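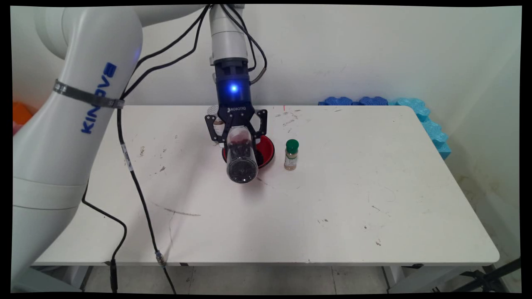

비상정지 버튼을 왼손잡이 쪽으로도 하나 더 달아 달라는 댓글이 지난번 점검표 밑에 달렸다. 버튼이 오른쪽에만 있으면 왼손으로 공구를 쥔 사람만 안전하다는 논리였는데, 읽다 보니 맞는 말이라 1번 항목에 반영했다.

드랄콤(Dralcombe) 공동작업실 로봇팔 안전 점검표
프로젝트명: Vulla (양념 집어서 그릇에 붓기)
점검일: 2020년 2월 28일
판정: 적합 / 조건부 / 부적합

1. 비상정지
버튼을 누르면 팔이 멈추는가: 적합
앉은 자리에서 손이 닿는가: 조건부
의견: 닿기는 닿는다. 의자에서 반쯤 일어나면. 왼쪽 버튼은 부품 상자에 들어 있고, 배선할 사람이 정해지면 '적합'으로 고친다.

2. 케이블
피복 손상 없음: 적합
손목 쪽 케이블이 회전할 때 당기지 않음: 적합
탁자 위를 지나는 케이블 고정: 부적합
의견: 검은 케이블이 탁자를 비스듬히 가로질러 앞 모서리 너머로 내려간다. 중간 커넥터가 하필 모서리 근처라 지나가는 사람 허벅지 높이다. 뒤로 돌릴 것. 지난 7월 점검표에도 같은 문장이 있는데, 필체까지 같다.

3. 탁자
다리 잠금 확인: 적합
팔이 최대로 뻗었을 때 흔들림: 조건부
상판 청결: 조건부
의견: 접이식 탁자에 너무 많은 것을 바라지 말자. 속도 제한을 38퍼센트로 두면 참을 만하다. 91퍼센트로 돌려 본 기록이 로그에 남아 있던데, 누가 했는지는 묻지 않겠다. 다시는 하지 말 것. 얼룩은 닦아서 지워지는 것과 이미 상판의 일부가 된 것을 구분해서 적어 주기 바란다.

4. 그리퍼
손가락 체결 나사 조임: 적합
투명 플라스틱 통을 쥔 채 2분 유지: 적합
전원 차단 시 물체 낙하 대비: 조건부
의견: 통이 그릇 위에 있을 때 떨어지면 요리이고, 그 밖에서 떨어지면 청소다. 유리병은 Bridau 제어 코드의 힘 제한 값을 다시 확인하기 전까지 집게로 집지 않는다. 초록 뚜껑 양념통도 재질이 확인될 때까지는 유리로 취급한다.

5. 작업 반경
작동 중 반경 안에 사람 없음: 적합
반경 안에 불필요한 물건 없음: 조건부
의견: 빨간 테두리 그릇과 양념통은 필요한 물건으로 인정. 머그잔은 안에 커피가 들어 있는 한 절대로 인정하지 않는다. 벽 쪽 파란 폼 조각은 그대로 두어도 되지만 완충재로 믿지는 말 것. 퍼즐 모양이 귀엽다고 팔이 살살 부딪치지는 않는다.

6. 바닥
걸려 넘어질 것 없음: 부적합
의견: 탁자 밑으로 늘어진 케이블 정리 필요. 타일은 흘린 가루가 있으면 꽤 미끄럽다. 빗자루는 문 뒤에 있고, 문 뒤에 계속 있기만 한다.

7. 식재료
시험용 재료를 먹지 않음: 조건부
의견: 그리퍼가 만진 것은 전부 시험용이다. 냄새가 좋아도 마찬가지. 통마다 '시험용' 스티커를 붙이고, 부엌 선반으로 돌려보내지 않는다.

8. 전원과 종료
켤 때 순서: 주변 확인, 비상정지 해제, 팔 전원, 제어 컴퓨터.
끌 때 순서: 물건 내려놓기, 대기 자세, 제어 프로그램 종료, 팔 전원 차단.
판정: 적합
의견: 물건을 쥔 채 퇴근하는 로봇은 여기서 받아 주지 않는다.

종합 판정: 조건부 사용 가능
2번과 6번을 고칠 때까지 혼자서는 돌리지 않는다. 재점검은 대략 6일 뒤, 케이블 클립이 도착하는 대로.

점검자: Jayawardena

추가 메모: 1번 왼쪽 버튼용 전선은 빨간색 말고 아무 색이나 남는 것을 쓸 것. 빨간색은 이제 한 뼘 남았다.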